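Section 4: Anchoring the Skirkeck Counter Safe

Read this section all the way through before you pick up a drill. People who skip ahead to step 6 tend to meet our support line around step 7.

The Skirkeck is a drop safe for small shops: takings go in through the slot at the top and stay there until someone with the key and the code gets them out. It weighs 260 pounds empty. Owners hear that figure and conclude that no thief would bother. Thieves own hand trucks. Some of them own pickup trucks and a length of chain, and a safe that is merely heavy will follow a pickup truck almost anywhere.

So, bolts.

What you need

The Dekico anchor kit (in the cardboard sleeve taped inside the door)
A hammer drill and the masonry bit from the kit
A torque wrench
A vacuum cleaner
A second adult

Choosing the spot

1. Pick a place on a solid concrete floor, against a wall, out of sight of the street window. If customers can see the safe from the line, so can everyone else.

2. Keep it away from outside doors. A door wide enough for deliveries is wide enough for a bumper.

3. Check for pipes and cables under the floor. If the building has underfloor heating, stop and call your installer. Drilling into a heating loop gives you a warm, wet safe.

Caution: Do not anchor to floorboards, tile over floorboards, or anything the previous tenant described as "basically concrete."
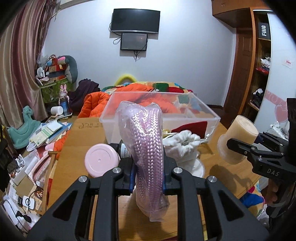

Ngozi Effiong wrote to us after the first printing to say that step 2 should be in bigger type. She had put hers by the back door because that was where the outlet was. One night in April somebody reversed a van through the door at 3 a.m., got a strap around the safe, and drove off with the strap. The safe stayed put, but the door, the frame and a good part of the wall did not, and she was serving customers through a sheet of plywood for two weeks. "Tell them to buy an extension cord," she added.

We asked the printers about bigger type. In the meantime, please read step 2 again. The power supply for the keypad has a long lead, and the keypad will also run on its batteries.

Drilling and bolting

4. With the second adult, walk the safe into position. Open the door and mark the floor through each of the anchor holes in the base. Use the pencil. A marker pen will not fit, and you will only find that out once it is stuck.

5. Walk the safe back out of the way. Drill each hole to the depth stop on the bit. Vacuum out the dust, then vacuum it out again. An anchor set in dust is an ornament.

6. Walk the safe back over the holes, drop in the anchors and tighten them by hand.

7. Finish with the torque wrench, working corner to corner, to the setting printed on the kit sleeve. If an anchor spins and never tightens, the hole is too wide or the concrete is poor. Do not fill it with glue and hope. Move the safe at least 9 inches and start again from step 3.

8. Press the plastic caps over the bolt heads and close the door. Open it once more with the code before you put the key anywhere clever.

Note: The Balogun tilt alarm is sold separately and fits the bracket on the inside of the back panel. Set it to Low if the shop is next to a railroad, a gym or a bowling alley. On High it takes a dim view of all three.

Caution: Never store the spare key in the cash register. This is the first place anyone looks, and if the register goes, the key goes with it.

Insurance paperwork

9. Fill in the Dumlow anchoring certificate at the back of this manual and have the second adult sign it too. Many insurers set one cash limit for a bolted safe and a lower one for a safe that is simply standing there. One shop we supply was paid $1,175 less than it had claimed, with the certificate still blank in its envelope on top of the safe.

10. Keep the certificate somewhere other than inside the safe.

If you move premises, the anchors stay in the floor. Order a new kit, and go back to step 1.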